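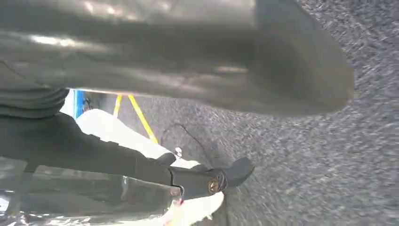

4.2 Floor surface and visibility of small items

All tidying sessions in the second block were held on speckled gray floors. As Figure 3 shows, the surface mixes light and dark flecks in a fine, mottled pattern with no regular repeat. Barta rated each floor for fleck size and contrast before the sessions began, and Dudás repeated the ratings in August without access to the first set. The two sets agreed for 41 of the 48 floor areas. The remaining areas were rated again jointly.

Participants logged 1,855 items in this block. Pale items were found sooner than gray or black ones, and small dark items were the ones most often missed on the first pass. The effect was weaker on the plain floors at the Cirdale site, where dark and pale items were found at similar rates.

Brightness caused a separate problem in coding from stills. The white object in Figure 3 stands out clearly from the floor, but its lower end is washed out to a cream-yellow tone, and little surface detail can be read there. A small reddish mark remains visible on its edge. Marks of this kind were coded as present or absent only; color and size were not scored. Items overexposed along their whole length were left out of the condition scores but kept in the item counts.

Fleck size was entered as a covariate in the models reported in Section 5.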